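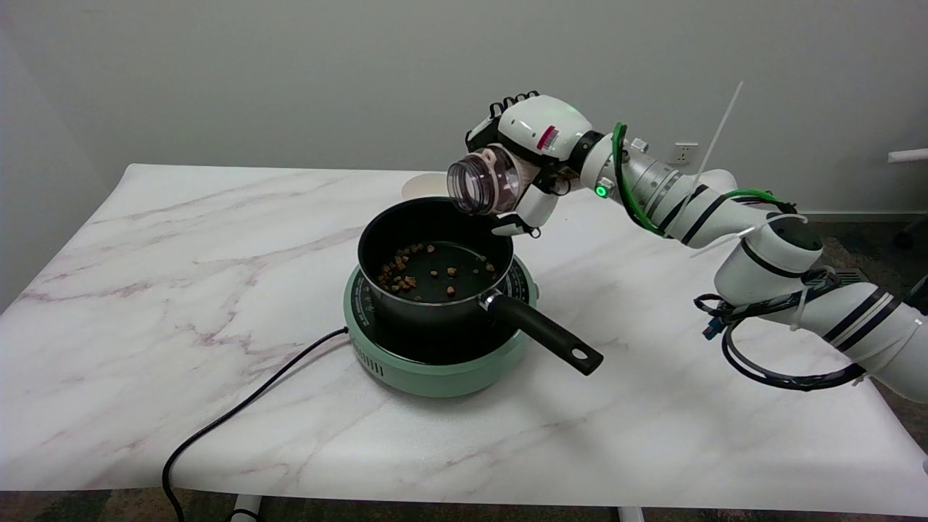

26 May 2020. Induction plate trial, second evening. Started at the lowest setting and worked up one step at a time, four minutes per step. The black saucepan stayed on the mint-green plate throughout. It has a nonstick lining and a thin metal rim, so a wooden spoon only, and no tapping it on the edge. Small brown pieces in the bottom of the pan, one shallow scattering, enough to cover part of the base and leave the rest bare. I prefer that for a trial. A full pan hides uneven heating.

Results at low power: slow. The plate cycles on and off at the bottom three settings instead of holding a reduced output. One can hear it, a click and then the hum. At setting four the hum becomes continuous and the fan speeds up. I would call four the first setting that is any use for simmering in a small quantity. Below that it keeps food warm, and the manual says as much in smaller print.

Water test, done before the food. 86 grams of water, room temperature, setting five, lid off. First bubbles at the base at 33 seconds, proper rolling boil at 154 seconds. Repeated with the lid on and forgot to note the start time, so no second figure. Will redo.

Pan position matters more than I expected. With the base offset by the width of two fingers the plate still detects it, but the heating shifts to one side. Centered it again and it evened out after a minute. The Probert pan, the wide one with the dented base, was not detected at all. I tried it in three positions. A fridge magnet slides straight off the bottom, so that settles it. It goes back to the gas ring or to Meirion Prosser, who has asked for it twice.

Handle notes. Long black handle on a metal bracket, hole at the end. The grip stayed cool through all of tonight's steps. The bracket did not, and should be treated as hot after ten minutes. With the pan this light and this empty, the handle also wants to swing when I stir hard. Keep it turned toward the front corner of the table and hold it. I have marked a place for a hook by the window so it can hang instead of taking up half a shelf.

Measuring by the clear cup: adequate for additions, poor for accuracy. The ridges near the rim are not graduations, whatever Eluned Prydderch says. I weighed three fills to the same ridge and got three different weights. Use the scale for anything that will be written down.

Stock from the Staleo jar, half a spoon in the hot water, added last. Too salty for the quantity. Quarter spoon next time. Ate it with bread at nine.

Cleaning. Let the pan stand 15 minutes, then warm water and the soft cloth. Residue lifted except for a line near the rim. Plate wiped with a damp cloth once the warning light went off. Marble-pattern tabletop: one splash, removed, no mark. I put my hand under the table directly below the plate and felt no warmth.

To do: lid test again. Buy a second small pan, magnetic base, from Flaruvia if they are delivering. Ask Eluned for her barley method, with amounts. Move the plate nearer the socket so the cord does not cross the place where I chop.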